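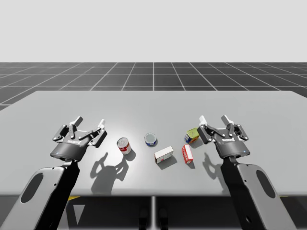
2020-11-28

Two-arm teleoperation in the simulator, project Homer. Same five grocery objects as before, grippers open at the start of every episode.

Recorded 30 demonstrations with the hand controllers, kept 11. Most of the bad ones are my fault: I close the left gripper too early when I go for the can, because it is difficult to judge depth from this view. The shadow on the table helps a little – I now watch the shadow and not the fingers.

Temitope Babalola tried after me and was much smoother. She moves one arm only and lets the other wait. I will copy this.

Controller scale is now at 80 per cent. At full scale my hand shakes too much near the small boxes.

To do: write the discard rule in the Indell folder, so that we both throw away the same episodes. Ask if the delay on the right side is from the network or from my machine.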